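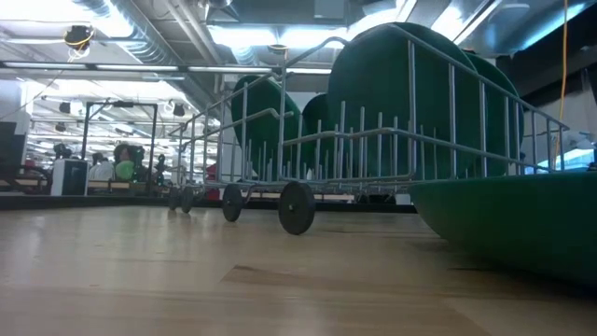

Dish rack with the green plates in, bowl still on the table.

November 2, 2022

Second morning with the Kurotik trial kit, and I'm warming to it, I must say! Prasert went through the setup guide with me over coffee (a long coffee) and we settled on plates first, bowl after, the way Ita wanted for her comparison with the Stinby. My one grumble is the rack, a lovely thing, but it's on little wheels and I'd like it clamped before we start timing anything. The quote is 1391 for the kit with 9 months of support. Must ask Colm whether that covers spare fingertips.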